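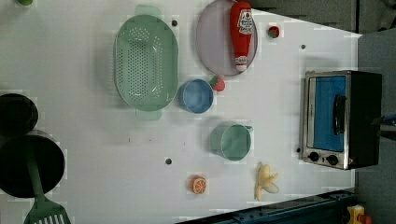
Play kitchen, with colander, plate, ketchup and strawberries.

Home | Stories | Poems | Letters | Back Issues

Print this page | E-mail to a friend

Saturday, June 29, 2019
By a Flallberg reader

The Strawberry Run

The summer I was twelve my aunt let me ride along on the strawberry run, and I still think it was the best night of my life, and I have had some very good nights since, including two weddings, one of them mine.

You have to understand how badly I wanted to go. The truck left Flallberg after supper, when the berries had been in the cold shed long enough to stand the trip, and it went up over the hill road to Peñalver and then down the other side to the market at Guvel, where the buyers came before it got light. My cousins had all been. They came back smelling of diesel and fruit and slept until lunch, and for days they talked about the all-night counter in Guvel where you could get fried potatoes at four in the morning. Fried potatoes! At four in the morning! I had never been awake at four in the morning for any reason except the stomach flu.

"Can you read a map?" my aunt asked me.

I said I could. I could not, but there was only one road.

"Can you stay awake?"

I said yes to that too, and I meant it with my whole heart.

We loaded 71 flats. I know because it was my job to mark them on the back of an envelope, and my aunt checked my marks against hers, and they matched, and she said "Well!" in a way that made me feel about nine feet tall. The truck was older than I was. The passenger window went down fine but only came up if you pulled on the glass with both hands while somebody else turned the crank, so we left it down. There was a blanket for me. There was a thermos for her. The radio got one station, and that one only on curves.

Oh, it was lovely going out of Flallberg! The sun was down behind the water tower but the sky hadn't noticed yet, and people were out on their steps, and they waved because they knew the truck. I waved back at every single one of them, even a man who I think was only shaking out a rug. Then the houses stopped and the fields started, and the smell of the berries came through the little sliding window behind our heads and filled up the cab until I could taste it.

"You'll be sick of that by Guvel," my aunt said.

I was not sick of it by Guvel. I'm not sick of it now.

We talked the whole way up the hill. At home she was the quiet one, the one who washed while everybody else sat around the table and argued, and I had never heard her say more than a few words in a row. In the truck she was a different person. She told me about the year of the hail, and about a dance in Gergate where the floor gave way and the band went right on playing, and about the first time she drove the run by herself, when she was so scared of the hill that she sang every hymn she knew and then started in on the jingles from the radio. She sang me one, for a floor wax. She had a terrific voice, low and a little rough, and I made her do it again.

Then, 17 miles out of Flallberg, just past the sign for Peñalver, the truck coughed.

It coughed again, and my aunt patted the dashboard the way you'd pat a horse, and it stopped. We rolled a little way and came to rest on the grass beside a gate. She turned the key and there was a click. She turned it again and there wasn't even that.

I remember how quiet it was. Then the quiet filled in, and it was frogs, hundreds of them, down in a ditch somewhere, absolutely hollering.

"Listen to that," said my aunt, and she laughed. I had been getting ready to cry, and I didn't.

She got out the flashlight and gave it to me, and I held it while she leaned in under the hood. I held it very, very still. She explained each thing as she touched it, and I understood none of it and nodded at all of it. A wire had shaken loose from where it belonged, and the little clamp that was supposed to hold it had gone off to live in the road someplace. We looked for it on our hands and knees. We found a bottle cap and a spoon and a toad.

"What we want," said my aunt, "is something small and bendy."

I had a barrette in my hair. I had hated that barrette for a year. It was a grown-up present from a grown-up relative and it pinched, and my mother said I had to wear it to go anywhere, even, apparently, to go over a hill in the dark in a truck. I took it out and held it in the light.

My aunt looked at it and she looked at me, and she said, "Your mother will have my hide," and she bent it double and snapped it around the wire.

The truck started on the second try. I screamed. I ran up and down in front of the headlights with my arms in the air, and the frogs shut up all at once, and my aunt leaned on the horn, one long happy blast, and a light went on in a farmhouse way across the valley. We got out of there fast.
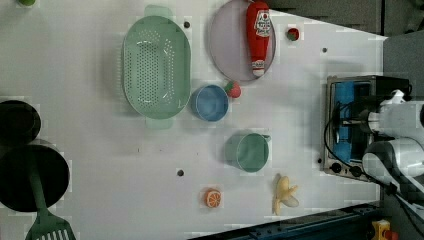
Strawberries near a round plate, mint-green colander at left.

We had lost most of an hour. In Peñalver the one street was dark except for the bakery, where the back door was propped open and a baker in an undershirt was pulling out trays. My aunt slowed down and he came out to the curb without being asked and handed two rolls in through my broken window, so hot I had to juggle them, and she handed him back a box of berries, and the truck never did come to a full stop. I thought it was the most wonderful thing I had ever seen two people do. I asked her how long they'd been trading like that.

"Since the hail," she said.

I ate my roll and then, because she said she wasn't hungry, hers.

The road down to Guvel has 20 bends in it. My cousins had told me so, and I meant to check, but I got as far as 10 and the next thing I knew my cheek was on the door and there were lights everywhere. I had fallen asleep. I sat straight up and said, "I'm awake!" and my aunt said, "I can see that," and she never told a soul.

I wish I could give you that market the way it was! It was under a great tin roof next to the rail yard, and every bulb had its own cloud of moths, and the shouting went up into the tin and came down again twice as loud. There were onions in hills. There were crates of hens. There was a woman selling nothing but dill, standing waist-deep in it, like somebody wading in a pond. Men with carts ran (really ran) between the trucks, and when they wanted you to move they whistled through their teeth, and by the time we had backed into our space I could nearly do it too.

We were late, and the buyers had already been down the row. My aunt let down the tailgate and stood there with her arms folded and her chin up. I could tell it was bad from how politely she said good morning to people. A few came by and lifted a berry, and put it back, and said they were all set for today.

So I got up on the tailgate. I don't know what came over me. I was a kid who hid behind the coats when company came. I got up there in my nightshirt and my brother's boots, with my hair falling in my face, and I started to sing the floor wax song, only I changed the words. I changed them to strawberries. It didn't rhyme and in some places it barely fit, and I sang it right up into that tin roof as loud as I could go.

The woman in the dill started clapping. One of the cart men whistled. And my aunt, my quiet aunt who washed while everybody else talked, opened her mouth and came in underneath me with the low part.

We sang it four times. Somewhere in the third time a buyer from one of the big hotels in Gergate came back up the row, eating one of our berries with his eyes shut, and he took half the load. The rest went by the flat, and then by the box, to people who'd only come over to see what the noise was. The last box we gave to the dill woman, and she gave us so much dill that we had to put it on the seat between us with the blanket over it to keep it from blowing out the window.

And then the potatoes! They came on a sheet of brown paper with salt and vinegar, and you ate them standing up at a counter with your elbows touching strangers. It was already past five and the sky over the rail yard was going pink. My aunt ordered me a coffee with mostly milk in it and pushed it over as though I'd been drinking coffee all my life. It was terrible and I finished it.

"My cousins never sang," I said.

"No," said my aunt. "They mostly slept."

Going home she let me work the radio. We had the sun behind us and the truck rattled like anything, being empty, and whenever we went into a curve we got a few bars of some dance band and sang along until it faded out. The baker was sweeping his step in Peñalver. At the gate where we'd broken down I hung out the window and looked for the frogs, and there was just a ditch, with a cow standing in it.

My mother was in the yard when we pulled in. She looked at my boots, and at the dill, and then for quite a while at my hair.

"Where's your barrette?" she said.

My aunt went around and put up the hood to show her.

Print this page | E-mail to a friend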